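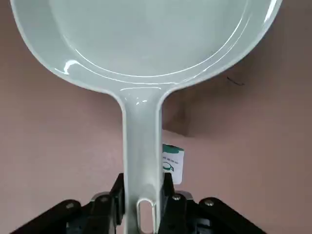

Solomiia Derkach bloque depuis deux jours à la vague 28 du mode survie et demande s'il faut vendre ses tours du début pour tenir jusqu'au boss. La réponse courte est non, sauf dans un cas précis expliqué plus bas. Sa question revient assez souvent pour que je reprenne toute la méthode, de la première vague à la 42e, sur la carte Hrynyshyn de Prerkix.

Ce qu'il faut avant de commencer

Un compte de niveau 5 minimum, pour avoir accès à la tour de gel. Le mode survie en difficulté normale. Aucun bonus payant n'est nécessaire. Les coûts indiqués sont ceux de la version de janvier, ils n'ont pas bougé depuis.

Étape 1 – Le placement de départ

Posez deux archers dans le virage en S, côté intérieur. Ils touchent le chemin à l'aller et au retour, ce qui double presque leur temps de tir. Gardez le reste de l'or. Beaucoup de joueurs placent une troisième tour à l'entrée de la carte : elle tire peu et elle occupe l'emplacement où ira le mortier.

Lancez les premières vagues sans accélérer. Si un ennemi passe, recommencez la partie, vous n'avez perdu que quelques minutes.

Étape 2 – L'économie

Dès que vous le pouvez, achetez la scierie, puis sa première amélioration. Ne prenez pas la deuxième : elle se rembourse en 14 vagues environ et retarde trop le gel. L'or qui dort donne des intérêts à la fin de chaque vague. Il vaut donc mieux acheter juste après le versement que juste avant.

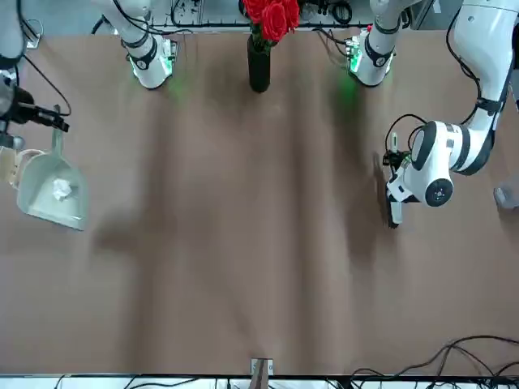 Une fois la scierie en place, passez à la tour de gel. Mettez-la au centre du S, à portée des deux archers. Réglez le ciblage sur « premier » pour les archers et sur « le plus rapide » pour le gel. Le menu de ciblage s'ouvre par un appui long sur la tour. Sur ordinateur, c'est un clic droit.

Étape 3 – Les vagues volantes

Les volants ne suivent pas le chemin, ils coupent en ligne droite vers la sortie. Le mortier ne les touche pas. Il faut une baliste près de la sortie, améliorée deux fois dans la branche du haut. Lukian Dovhaniuk préfère la branche du bas pour les dégâts de zone. Cela marche aussi, mais il faut alors une seconde baliste, et l'or manque pour la suite.

Étape 4 – La vague 28

Elle envoie deux groupes blindés très rapprochés. Les archers de base ne percent pas le blindage, c'est là que la plupart des parties s'arrêtent. Il faut avoir le mortier à l'entrée et l'amélioration « pointes lourdes » sur les deux archers. Gardez le sort de ralentissement pour le second groupe.

Le seul cas où vendre est utile : vous avez posé un archer hors du virage. Vendez-le avant la vague, on récupère une partie du prix et cela suffit souvent à payer les pointes.

Étape 5 – Jusqu'au boss

Économisez ensuite jusqu'à 2 835 pièces d'or, le prix du canon Cesport. Placez-le en face du mortier, ciblage sur « le plus fort ». Le boss de la vague 42 s'arrête trois fois pour appeler des renforts. Lancez le ralentissement au deuxième arrêt, quand il est à portée de toutes les tours – au premier, le canon ne l'atteint pas encore.

Si le boss sort du S avec plus du tiers de sa vie, la partie est perdue dans la plupart des cas. Vérifiez alors le ciblage du canon avant de changer quoi que ce soit d'autre.

La même disposition fonctionne sur la carte Ploseo, à condition de décaler la baliste d'un emplacement vers la gauche. Je ne l'ai pas essayée en difficile.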